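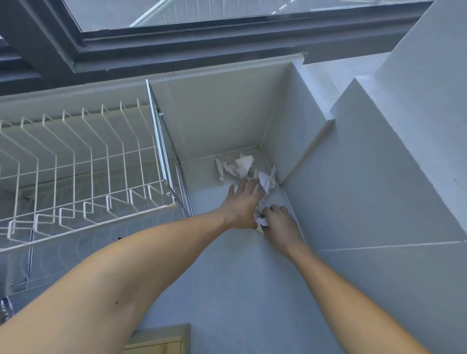

Lukian Tkachenko wrote to ask why used tissues have their own label and are not simply counted as paper. In his kitchen, he said, they all go in the same bin, and he would merge the two.

We kept them separate. Clean paper can often be recycled, a used tissue usually cannot, and many people who tidy a kitchen make this choice without thinking. If you agree with Lukian, you can join the two labels with the file merge_paper.txt.

Jorstead Kitchen Tidying Notes
Version 2, updated 20/03/2026

What is inside
The collection has 3,208 short written notes about clearing up a kitchen: the sink area, dish racks, counters and the floor. Of these, 842 are about small paper waste – tissues, napkins, receipts, paper towels. Each note is one line in notes.csv.

Columns
place: where the item was lying
item: what it was, in everyday words
state: flat, folded, crumpled or torn
action: picked up, wiped, moved or left
goes_to: bin, recycling, drawer or shelf

How the notes were written
Writers in Jillmont and Mostville followed the Pasichnyk guide, which asks for no more than 10 words in each field. Samuele Benedetti checked the spelling and corrected the place names.

Known problems
The word "counter" is used too widely in the Mostville notes. Some writers put napkins under tissues – we will fix this in April. Empty goes_to fields mean that the writer was not sure, so please do not fill them automatically.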